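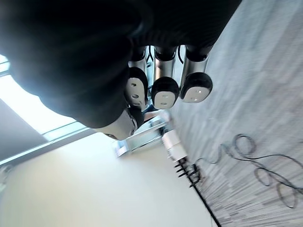

Pirnby, May 4, 2019

Jennylyn Gatchalian answers the door with a hex key between her teeth and waves me toward the only chair that doesn't have a laptop on it. I'd asked if I could come by on a weekend when things were quiet, and she'd said sure, Saturdays are when she does the hand.

The hand is the part of the job she gets asked about most, and the part that eats most of her time. Jennylyn looks after one robot at Thorlacius, a small outfit that tests grips and handles for other companies, and she has been doing it for 3 years now. Before that she fixed dental chairs. "Same thing, really," she says. "Small motors, little cables, and somebody upset that it isn't working."

I get my first good look at the thing up close, and I'm surprised how soft the dark part looks, almost like a ski glove, with the shiny metal fingers coming out of it. Each finger ends in a black rounded tip with a white oval pad. I ask about the pads right away (everybody does, she tells me, and then they want to poke one).

"You can poke it. Just don't use your fingernail. The pad is how it knows it's touching something. If I get a greasy one, it thinks it's holding a cup all day long." She goes over each pad with a lint-free cloth and a bit of alcohol, and then she leaves the hand open for a while and watches the readings on her screen. With nothing to touch, they should sit flat. If one wanders, she cleans it again, and if it still wanders she writes it on the sheet and looks at the wiring.

The wiring! I had no idea how much of this job is wiring. The thin black cables that run down between the fingers are what she worries about most, and she has a whole speech on it. They bend every time a finger bends, and they like to fail right up near the top, where the finger joins the hand. Her log on this hand is at entry number 1263, and she lets me scroll through it. It's mostly cable stuff. There's one from July that only says "middle finger again," and I asked about that one.

"Oh, I was so mad," she says, laughing. "I'd changed that cable on the Monday. I put it back with no slack, that was the whole problem. You have to close the hand all the way with the power off, and see how much cable it wants, and then you tie it down. I tied it down open. So the first time it made a fist it just pulled."

These days she does it by feel, and she shows me with one finger. She bends it slowly and keeps the tip of her pinkie on the cable, and when it goes tight she stops and gives it a little more. It takes forever. She doesn't seem to mind.

The thumb gets its own routine. It's thicker than the fingers, with a pale tip, and it works harder than any of them, so it goes out of line sooner. Her boss, Gerasimos Fragkou, wanted it realigned every 20 days. Jennylyn talked him into letting her check it weekly and adjust it only when it's off. "He likes a calendar," she says. "I like to look at the thing first."

I ask what people get wrong when they set up one of these for the first time, and I'm expecting something about software. Nope.

"Power," she says. "They build this beautiful setup and then everything goes into one strip by the wall, and a plug works loose, and they spend two days on the phone with support." She looks over at her own strip, with its row of black plugs, and at the long cable looping over the gray carpet, and she gives me a look. "I press every one of them in before I start. Every time. And yes, I know, I should coil that."

I also wanted to know about light, because there's so much of it pouring in at the window. She does her close work with her back to the glass. The metal segments are shiny enough that a hairline scratch and a reflection look just the same to her, so she tips the hand until the bright spot slides along. A reflection moves – a scratch stays put.

Parts are the sore subject. Fingertips come from a supplier called Trorko, and the last order cost her 453 dollars and showed up with two left-side brackets. She's keeping the spare. Her friend Ona Kütt runs a similar hand at Mundodeo, and they swap bits by mail when one of them is stuck, "like baseball cards, but greasier."

Before I go she runs the warm-up, which is just each finger curling and opening in turn, then the thumb. She has her head tilted the whole time. I ask what she's listening for.

"A tick," she says. "Leave your coat on the chair if you want, I'm going to run it again."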